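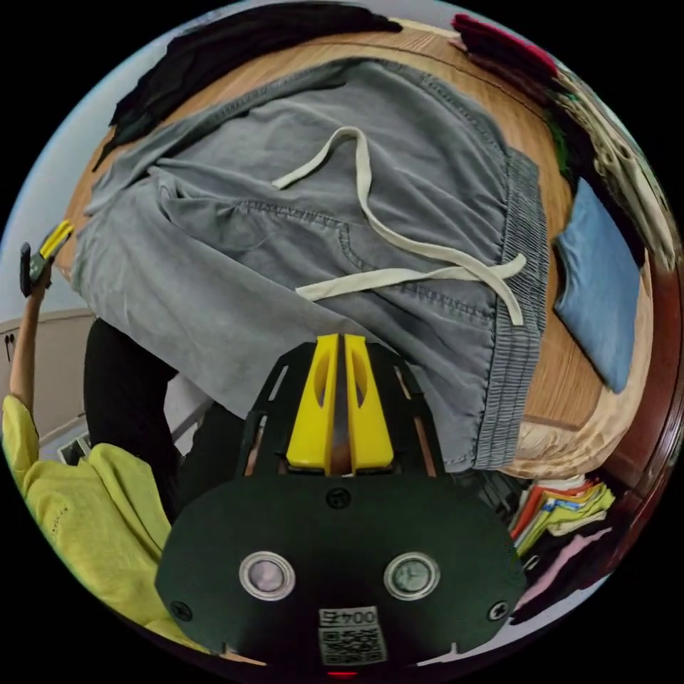
# Lumanlan open day: laundry folding with hand-held grippers

Hello, and thanks for opening the README first! I went along to the Lumanlan open day in June and came home with a folder of recordings and a lot of scribbled notes, so this is my go at putting the two together. I'm a visitor who got a bit carried away, so if you want the proper engineering write-up you'll need to wait for the Bolska one.

## What's in the folder

- 207 clips, one garment handled in each
- 1,422 stills pulled from those clips
- `notes.txt`, my notes (spelling not guaranteed)
- `skipped.txt`, clips I left out and why

Clips are sorted by session. There were 7 sessions and I sat in on all of them, which my back did not thank me for.

## How the demo worked

The idea is that people do the folding with grippers in their hands, the recordings go into the Pramon training set, and a robot arm with the same sort of fingers learns from them later on. I'd pictured a shiny lab bench. What we got was an ordinary bedroom and heaps of clothes, and I liked it much better for that!
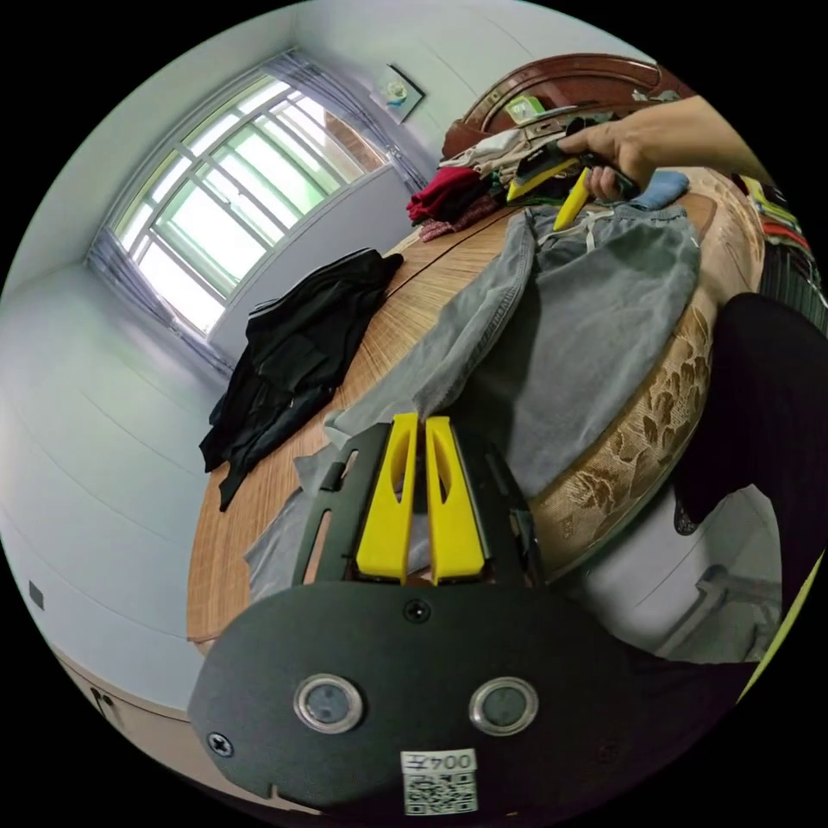

*Grey bottoms with a drawstring, one gripper pointing at the waist.*

You pick up a gripper, squeeze, and the two fingers close. Easy enough with a T-shirt hem. Then you try to find the waist of a pair of trousers with it and you feel about three years old. I had a turn with a left and a right one together and kept grabbing the mat (sorry, Lumanlan). The trick I was shown is to go in low, pinch only a little cloth and lift before you pull sideways.

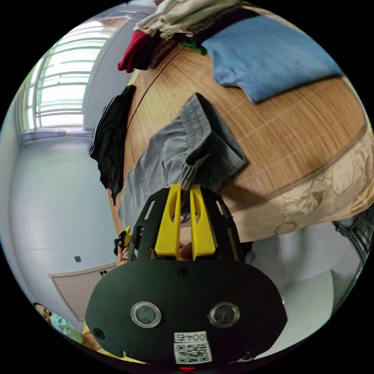 *Pinch and lift, grey garment.*

Soft things are a pain for robots. A mug is the same shape every time you look at it, but trousers never land the same way twice, and the dark ones hide their own edges. That's why the team wants so many goes at the same few items, and why the clips can look repetitive if you watch a lot of them in a row. I did, with tea.

## Things to know before you use it

- The view is very wide and round, so straight edges bend. I haven't corrected it.
- Light comes from a window and changes between sessions.
- Other people and their grippers wander into shot quite often.
- Garment names in the labels are mine. I've been loose about trousers and joggers.
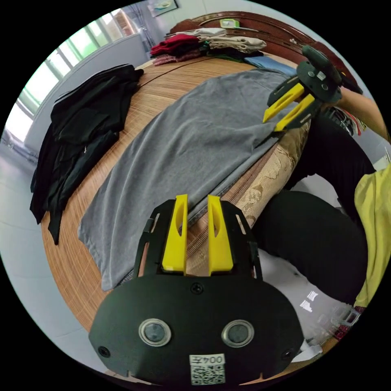 **Do I need both the left and right recordings to use a clip?**

One side is enough if you only want to study grasping. For folding, load the pair, as a lot of the interesting stuff is one hand holding still while the other moves.

## Known problems

Session 4 has a few labels a second or so late. I've fixed the worst and will get to the rest when it rains.

## Comments

**bavnessbound:** Went to the afternoon slot and was hopeless at socks. Are there any socks in here?

**tinpeg:** Labels in session 4 are still off for me, the first three clips mainly. Otherwise loads fine, ta.

**hemline_h:** More than 201 stills in and I've started folding my own washing differently. Nice notes!

## Related

- Bavness open day: stacking cups and bowls
- Bolska gripper notes, second draft
- Pramon: how the clips are labelled

Contact: use the issues page | © Lumanlan open day notes | Back to top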